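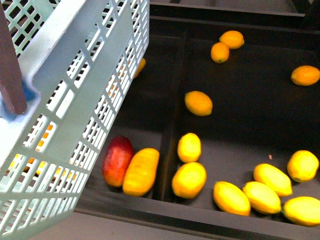

Vendula Jelínek
Writes about kitchens, shopping and the stuff that ends up on the counter

I have been told, by three separate people now, that the way to stop throwing out fruit is to stop keeping it in a bowl. You are supposed to keep it in a bin with a wall down the middle, the ripe things on one side and the rest on the other. My cousin Vojtěch Beneš does this and talks about it the way other men talk about their sourdough. So in February I gave in and tried it, and I'm not convinced.

The bin is dark charcoal, with raised walls and a divider that leaves you one narrow compartment and one wide one. I had a pale mint-white basket as well, the kind that is all little rectangular holes, because Vojtěch says you need a basket to carry things home in and then sort from. I paid 38 dollars for the two together at Getcombe. That is a lot of mangoes.

The theory goes like this. Whatever needs eating soon goes in the narrow side. Whatever can wait goes in the wide side. Every morning you look at the narrow side first and have something from it with breakfast. When something in the wide side starts to give a little under your thumb, you move it over.

Fine. Who decides what "soon" means? The red mango went straight into the narrow side on the strength of its color, and I already knew better than that. Red on a mango tells you what kind it is and how much sun it got. It doesn't tell you whether it's ready. I've had deep crimson ones that were hard as a doorknob and plain green ones that were perfect. You have to pick it up and smell the stem end, and if you're doing that anyway, I don't see what the wall is for.

Next to it I put the long orange-yellow one with the speckled skin, and you would be forgiven for wondering if it was a squash. They ended up lying right against each other, which Vojtěch says is wrong, because one ripening fruit hurries up its neighbor. He may have a point there. But the narrow side is narrow! Put two big things in it and they are going to touch. If touching is the problem, then somebody should have thought about that before molding the divider where it is.

The little oval orange ones mostly live on the wide side, and they roll. You set them down in a corner and the next time you reach in they are someplace else. In a bowl they'd sit in a heap and behave. On a flat bottom they wander, and one of them always turns up over with the mangoes, where according to the system it has no business being.

The basket I like better, I'll admit. Things can breathe in it, it rinses off under the tap, and the handle cutout is a decent size. It still has the usual fault of baskets with square holes, that a small enough stem will poke through and snag when you lift the fruit out. And it takes up as much room as the bin does. I had a counter before this.

I kept it going for 7 weeks. I wrote down what I threw away, on the back of an envelope from the gas company, and at the end I had tossed one mango and a handful of the small orange ones that had gone soft. With the bowl I'd have guessed two mangoes. So maybe it works, or maybe I was paying attention to my fruit for the first time in years because I had an envelope next to it. I suspect the envelope.

When I said this to Vojtěch he told me I should have bought the version from Vrabec, with a divider you can slide. It probably is better. There is probably also one after that with a lid.

What I've settled on for now is half of it. The basket stays, because I use it to bring things in and it can sit in the sink. The bin has moved to the bottom of the pantry, where it holds onions in the wide side and garlic in the narrow one, and I have no complaints about it at all in that job. Onions don't need anybody to smell them. The fruit is back in my mother's old bowl, with the mangoes on top where I can get at them.

If you're set on trying the bin, buy it plain and dark so it doesn't show the stains, and measure your counter before you go. Mine stuck out 2 inches past the edge the whole time and I caught it with my hip every morning on the way to the coffee.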